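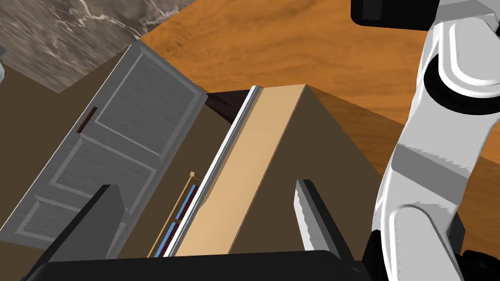

Armario con puerta gris de cuarterones, abierta.

Quiénes somos

La Escuela Vedar es un centro privado de formación en carpintería de interiores y proyecto de mobiliario doméstico. Imparte enseñanza presencial en su sede de Sakdale y atiende a jóvenes que inician su vida laboral, a profesionales en activo y a personas que desean cambiar de oficio.

El centro nació como taller de aprendizaje vinculado a la casa Skelletti, dedicada entonces a la fabricación de armarios y cocinas por encargo. Al cesar la actividad comercial, el taller conservó sus bancos, su archivo de plantillas y buena parte de su método de trabajo, que sigue siendo la base del primer curso. El archivo reúne 124 juegos de plantillas, catalogados por tipo de herraje y sistema de apertura, y puede consultarse previa solicitud en secretaría.

Nuestra enseñanza

El programa completo tiene una duración de dos años. Durante el primero, el alumnado estudia dibujo técnico, conocimiento de la madera y de los tableros, ensambles tradicionales y ajuste de puertas y cajones. El segundo se dedica al proyecto: toma de medidas en vivienda, presupuesto, despiece, montaje y trato con el cliente. Ambos cursos incluyen prevención de riesgos y mantenimiento de la herramienta manual.

Cada grupo admite un máximo de 20 alumnos. La escuela mantiene este límite desde su fundación, también en los años de mayor demanda, por entender que la corrección individual en el banco no admite sustituto. En el curso actual hay 95 personas matriculadas entre el programa completo y los módulos breves de tarde – acabados al agua, bisagras y compases, lectura de planos –.
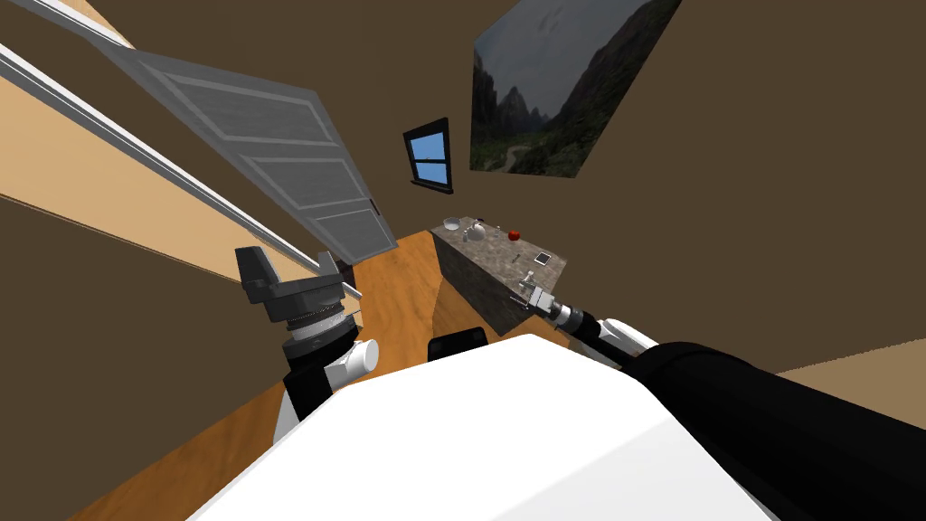

Relación con el entorno

Vedar colabora con talleres y comercios de Sakdale y de la vecina localidad de Ngau, donde el alumnado de segundo realiza sus prácticas. Los convenios se revisan cada mes de enero y fijan por escrito las tareas, los horarios y el seguimiento que corresponde a cada parte. La escuela no percibe cantidad alguna de las empresas por este concepto.

Concedemos especial importancia a la reparación. Todos los proyectos finales deben presentarse con una memoria de mantenimiento en la que se indique qué piezas pueden desmontarse, con qué herramienta y en qué orden. En los módulos breves se admiten muebles propios, siempre que su estado permita trabajarlos con seguridad.

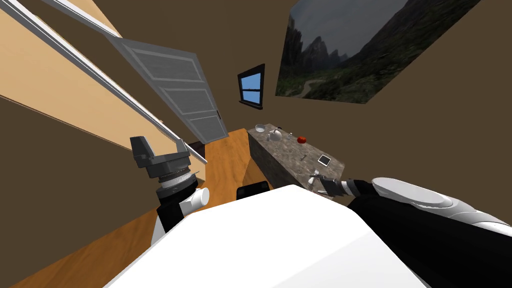 Desde uno de los talleres de Ngau nos trasladan que la memoria de mantenimiento les ha resultado tan útil como el propio mueble, y que desde entonces la entregan también con sus encargos. Proponen, además, que se amplíe el apartado dedicado a los herrajes descatalogados, petición que el claustro estudia incorporar al segundo curso.

Admisión y contacto

Las solicitudes para el programa completo se presentan en secretaría, en horario de mañana, acompañadas de una carta de motivación. No se exige experiencia previa. El plazo para el próximo curso se abre el 05/04/2026 y la lista de admitidos se expondrá en el tablón del centro.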